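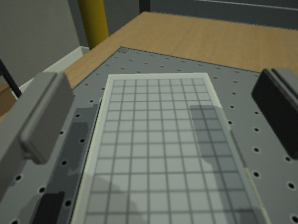

Oil or poly for a work table top?

takumi_n
2026-03-24
I have two tables to refinish before October and I can't decide what to put on them. Both are solid wood, light colored, and both get used all day. The old finish is an oil that I put on myself and it has gone dull wherever people lean on it. I sanded a test patch with 80 grit and then went finer, and it came up fine. So the wood is OK, it's only a question of what goes on next. I'm leaning toward water-based poly. Any reason not to?

fmeijer
Go with the poly. I did oil for years and got tired of doing it again every spring. Three thin coats, light sanding between coats, leave it alone for a week. It won't yellow much on a light wood.

C. Murakami
I'd say the opposite. Poly looks good until the first deep scratch, and then you have to sand the whole top to fix it. With oil you rub the spot down and wipe on some more. For a table that gets used hard I would rather have a finish I can patch. 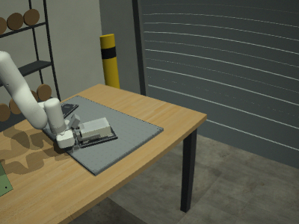

The other thing is the edges. If yours are rounded over like mine, film finishes wear through there first. People rest their wrists on them and drag chairs into them. An oiled edge just gets a bit darker.

fmeijer
Mine wore at the edges after six years. I don't call that a problem.

sota_sek
What do you have sitting on top of them? Rubber feet and some vinyl mats can react with a finish that hasn't fully cured. I had a monitor stand from Lornero that left four gray rings in fresh poly, and they never came out.

takumi_n
Mats, mostly. They stay down nearly all the time.

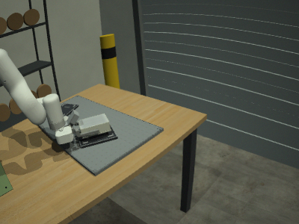 Light wood top, gray mat over the middle.

sota_sek
Then wait a full month before anything goes back on, whatever the can says. And lift the mats now and then. Wood that's covered doesn't change color at the same rate as the rest, so you'll get a rectangle. That goes for oil too, Chie.

C. Murakami
True, I have a rectangle. It evened out some after I moved things.

hinata_k
Has anyone tried the Takagi hardwax? It's supposed to be in between – it builds a little but you can still spot repair it. I used it on a kitchen shelf and liked it, but a shelf doesn't get much wear.

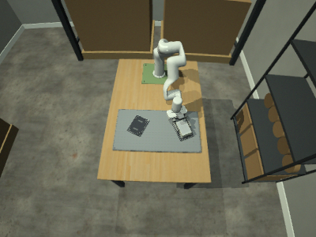 It went on with a white pad in two very thin coats. My first try was too thick and stayed sticky for days, so I had to take it off with mineral spirits and start over. Don't skip the buffing.

fmeijer
Hardwax costs twice as much and you still have to recoat it. I don't see the point.

takumi_n
Thanks all. I'll do the underside of one table in hardwax and the other in poly, and leave a mat on each for a month. Does the poly need anything finer than 220 between coats?

fmeijer
320, by hand. Wipe off all the dust.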